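The year I learned to eat leftovers properly

My grandmother had a rule that a meal wasn't finished until it had been eaten twice. I thought this was miserable when I was nine. I wanted fish fingers, from the packet, once. Now I'm forty-odd with a fridge full of small lidded tubs and I've come round to her way of thinking so completely that my children roll their eyes when I reach for the foil.

It started with a rice problem. I cannot cook a small amount of rice. I've tried cups, I've tried scales, I've tried the finger-knuckle method that everybody's auntie swears by, and I still end up with enough for a wedding. For years the extra went in the bin, and then one June I added up what we'd thrown away in a month (I kept a list on the fridge door, it was horrible reading) and got to 76 pounds' worth of food. Seventy-six! That's a pair of decent shoes. That's a lot of gas.

So I went looking for people who were better at this than me, and I didn't have to go far.

The woman with the Sunday pot

Hiu-tung Chuang runs a lunch counter called Dada, tucked between a key cutter and a shop that only seems to sell curtain rings. I'd been buying her soup for ages before I worked out that nearly everything on the board had been something else the day before. The roast chicken turns into congee. The congee, if there's any left, gets thickened and fried in little cakes with spring onion, and those cakes are so good that I've seen grown men argue over the last one.

"People say leftovers like it's an apology," she told me, wiping down the counter while I got in the way. "I cook too much on purpose. It's a head start."

I asked her to teach me and she made me chop things for three hours, which I think was a test. What I took home was mainly a change in the order of doing things. She plans the second meal first. If she wants fried rice tomorrow, she cooks plain rice tonight and builds the supper to go with it, and she spreads the extra out on a tray so it cools fast before it goes in the fridge. I'd always left mine in the pan with the lid on until bedtime. Please don't do that, rice really doesn't like it, and neither will your stomach.

She also has strong feelings about sauce. Keep it apart, is the short version. Dressed salad is a sad wet thing by morning, but undressed salad is just salad that's a day older, and most leaves can cope with that.

A stew with a birthday

Teguh Gunawan is my neighbour across the landing and he goes about it from the other end. He doesn't turn leftovers into new dishes at all. He thinks most food is better on day two and that the first day is more or less a rehearsal. His beef stew gets made on the quiet, late at night, and you're not allowed any. I've stood in his kitchen with the smell coming up off the pot and been handed a cracker.

He's right, though, the beast. I've had it the next day with flat noodles and it was deep and sweet and a bit sticky, and I went back across the landing and sulked about my own cooking. He says chilli does the same, and dhal, and anything with tomatoes and a long simmer. Things that don't improve, according to Teguh: chips, anything in batter, poached eggs, and "your lasagne, sorry".

(I've made it since with more sauce and he's taken the last bit back. It's now an approved day-two food.)

What went wrong at my house

Plenty! My first month I was far too keen. I saved everything. I had a tub with half a potato in it, and a tub with what I believe was gravy, and a mystery tub that got pushed further and further back until my daughter named it Ngau and started asking after its health. You can't eat your way through that. It's just a slower bin.

What fixed it was a roll of masking tape and a pen. Every tub gets a name and a day, and the shelf at eye level is for tonight and tomorrow only. If it isn't on that shelf by the second evening, it's in the freezer. I pinched the shelf idea from Sodari, a little cookery newsletter that a friend forwards me, and it's done more for us than any gadget.

Then there's the heating up. I used to blast everything on full power until the edges were like roof tiles and the middle was still fridge-cold. Now I go gently, with a splash of water on rice or pasta and a loose cover over the top, and I stop halfway to give it a proper stir. Stew goes in a pan if I can be bothered. Either way it needs to be piping hot right through, and you only get to do it once -- no putting it back for a third go, however nice it was.
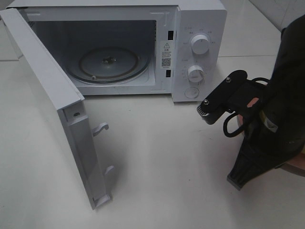
Three suppers I make on repeat

Fried rice, obviously. Cold rice, hot pan, an egg, whatever veg is looking tired, soy at the end. Break up the lumps with wet hands before you start and it goes much more smoothly.

Jadalora hash, named after the holiday flat where I first made it out of pure laziness. Yesterday's potatoes, yesterday's greens, an onion cooked slowly until it goes brown and jammy, then everything squashed flat and left alone. The leaving alone is hard. I have to go and stand in the other room.

And bits soup. Any roast veg, the end of a tin of beans, 100 grams of small pasta, stock, and a rind of cheese if you've got one in the freezer. My son says it tastes different every time and I've decided to take that as praise. Last night's had parsnip in it and there's one bowl left, taped and labelled, and I'm having it for lunch.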